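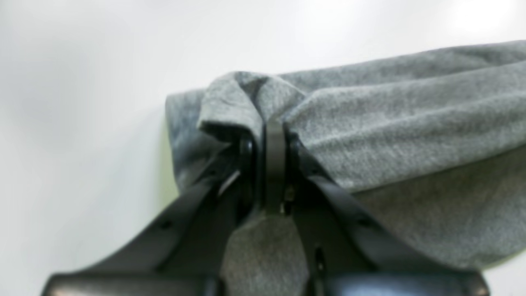
*Heather-grey fabric gathered into a ridge on a smooth white surface.*

**Laundry folding** is the household task of laying out clean clothes and linens, smoothing them and doubling them over into tidy shapes for the drawer or shelf. It's a homely sort of chore, and almost every family has its own way of going about it - usually the way somebody's grandmother did.

## Shirts

A short-sleeved shirt is commonly spread flat first, with the top edge drawn out straight between two holding points before the sleeves are dealt with. Stripes are a great help to the beginner, as any twist in the cloth shows up right away.

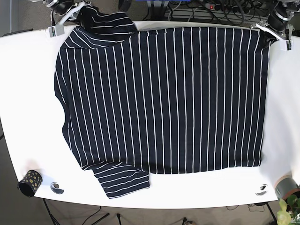 The sleeves are then brought in over the body and the hem is carried up toward the collar, once or twice depending on the depth of the drawer. In Gurkivville this is known as the Waltach fold, after the dry goods shop whose July sale once had 679 shirts stacked that way. Mulugeta Bogale's little handbook on the subject lists eight variations.

## Small cloths

Towels and face cloths are far more forgiving, and are often left for the children to do. 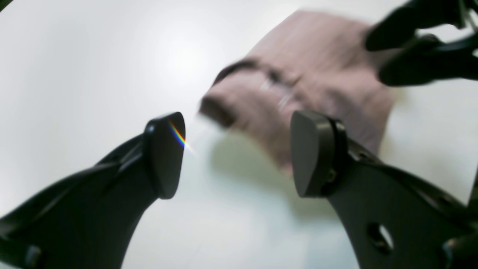 ## See also

- Ironing
- Linen cupboard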